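Ticket 3213 – suture drags at the needle driver, room Dunbar
Opened April 11, 2024

Hi all, me again! I'm logging this while it's fresh. On the suturing task the thread kept feeling draggy on my right-hand side, and I was fighting it for 28 minutes before I stopped to write anything down. Same tissue setup as always, and the suture is from the Hastov box (the one we opened in July). 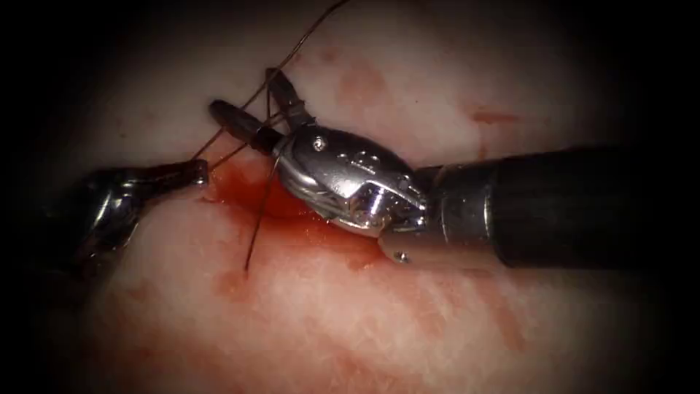 ## What I tried

- Shortened the thread to 39 cm. Helped a bit, but I still got loops up top.
- Swapped in a fresh pack from the same box. No change at all.
- Dropped the motion scaling to 50 percent. Nicer for my nerves, did nothing for the drag.

The part that bugs me most is the spot where the thread goes into the tissue. There's bright red blood around the puncture with little streaks going out like a star, and short bits of dark suture lying across it. I'd like to know if I'm pulling at a bad angle or if the thread itself is grabby.
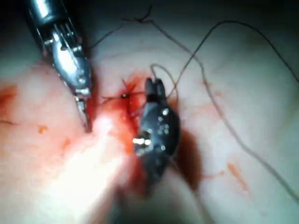 My money is on the thread, but I've been wrong before (see my Gravus ticket, ouch). Could somebody send over a pack of the Forkine suture so I can compare? I'll run the same stitch with both and add notes.

Status: open, waiting on suture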